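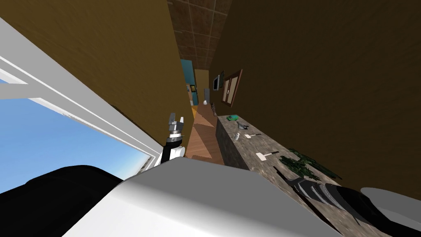
Can the county clerk throw out a whole petition page over one bad signature?

Ozan Dursun
Hi all! I've been helping collect signatures in Flindora to get a measure on the ballot that would end the county's late fees on old court fines (my cousin is still paying on a ticket from years back, and the fees are now bigger than the ticket). We needed 700 names and turned in 1310, so I figured we were fine. Then in March the clerk's office sent a letter saying 64 pages are "under review" and that one bad signature can sink the page it's on. Is that really a thing? We have ten days to answer and I don't even know who I'm supposed to write to — the clerk, the county attorney, somebody at the state?
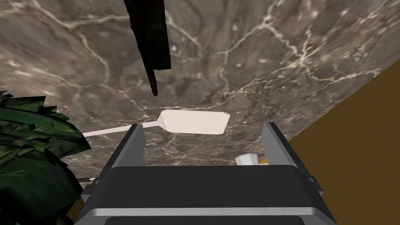
Gray marble with white veins

Henrique Baptista
I went through this with a school board recall, so take it as one guy's experience. Where I live, a bad signature only knocks out that one line. What can kill a whole page is a problem with the bottom part, where the person who carried the petition signs and dates it. If that's blank, or dated before the last voter signed, you can lose everybody on the sheet. Your state may do it differently, so look up the election code and not the clerk's website, which in my case was two versions behind.

Write back to the clerk first, whoever signed the letter. Ask for the reason for each page, in writing, plus copies. We had 96 pages flagged and got most of them back just by asking which rule they were using! Keep the envelope too — our deadline ran from the postmark.

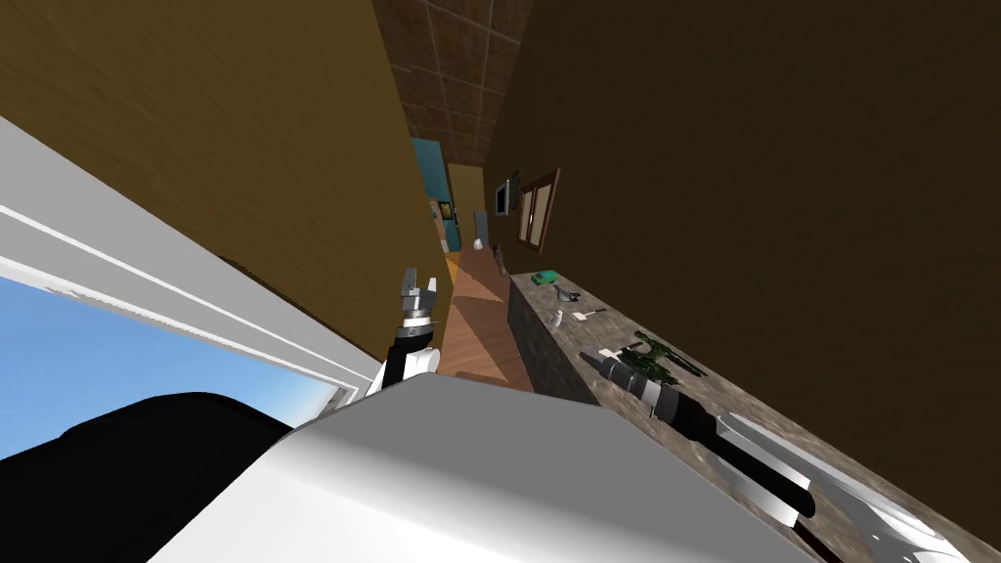

Wilus
Ten days probably means calendar days, weekends included, so I wouldn't sit on this. Also the Zenditton legal aid office has a free phone line for election stuff, call before noon.

Ozan Dursun
Thank you both. I pulled our copies last night and the bottom is signed on every one I've looked at so far, but a few of the dates are hard to read. Letter to the clerk goes out tomorrow morning.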